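Home
About
Projects
Notes
Archive
Contact

Why my planner kept picking the long way around

10 Nov 2020

I spent most of October on the motion planning side of Istgate, which is the name I gave to the code that runs our tube handling cell. I had expected the perception part to be harder. Finding the tubes took 2 days. Getting the arm to approach them the same way every time took the rest of the month.

The setup is simple. A detector finds caps in the camera image, fits an axis to each tube and hands a list of grasp poses to the planner. The planner is a plain sampling one with a collision model of the arm, gripper, table and rack. It gives back a joint path, and the controller follows it.

The trouble was that two nearly identical requests could give very different paths. One would be a short move down to the cap. The next would swing the elbow over, spin the wrist most of a turn and come in from the other side. Both were free of collisions as far as the planner knew. It doesn't know anything about cables.

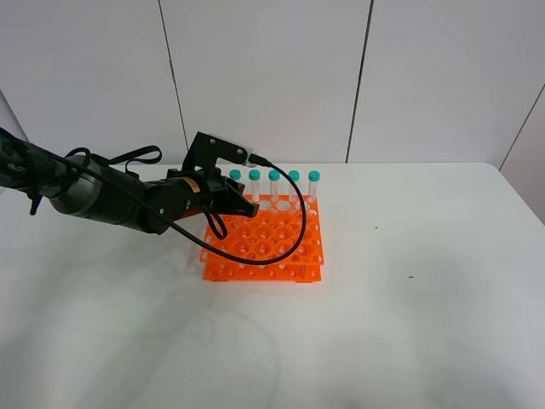 Gripper at the left front corner of the rack, with the black cable looping across the tubes.

I looked at modeling the cable properly and gave up after an evening of reading. What I did instead was dull. I put a fat capsule in the collision model where the cable tends to hang, attached to the wrist link, and I limited the last joint to a range that leaves slack on both sides. I also stopped taking the first inverse kinematics solution. Now the code collects up to 12 of them, drops any outside the wrist limit, and sorts the rest by joint distance from the current pose.

Then I wrote a small replay tool, so I could run logged requests against a new build without touching the arm. I have 700 requests saved. Before the change, 400 of them planned to a path I would call silly, meaning the wrist turned more than it needed to. I haven't finished checking the new results, so I won't give a number for those yet.

Nima Parsa asked why I don't use fixed approach poses for each hole in the rack. For one rack in one spot, that would be fine. I want to be able to move the rack and have the code cope.

Still on the list: the detector sometimes merges two caps when something crosses in front of them, and the planner timeout is still a constant in the source file. I'll move that to the config first.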